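Search this site Go

Testers wanted: door fault trial, Drikitau home robot

We need 16 people to help us find out why a robot that scored well on opening doors keeps getting it wrong. Malhotra, the firm that built it, says the fault was fixed in January. We have read the fix notes and are not convinced.

The trouble is the pull. In 11 out of 1000 simulated runs the robot kept hauling on the handle after the door had met something, and the stop signal was logged late. Eleven sounds small until you think of a toddler behind the door. The supplier's word for this is "settling". Ours is a fault.

You will spend 2 hours at a screen in our Vikura office, steering through simulated rooms and noting each time the force reading and the door disagree. You need patience and decent eyesight. Programming is no use to us here. People who have worked in care homes or fitted doors for a living are very welcome. Travel is paid, and so is your time, even if you find nothing.

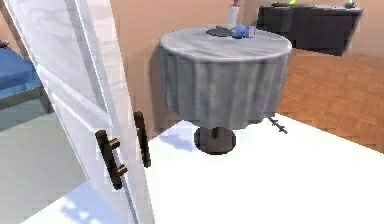

Dollulent, replying to our first notice, wrote that a simulated hinge never sticks or sags, so a clean result would prove very little. We agree, and a clean result will not be reported as a pass.

Apply in writing by the end of June 2021, telling us which sessions you could attend. Malhotra staff and their families cannot take part.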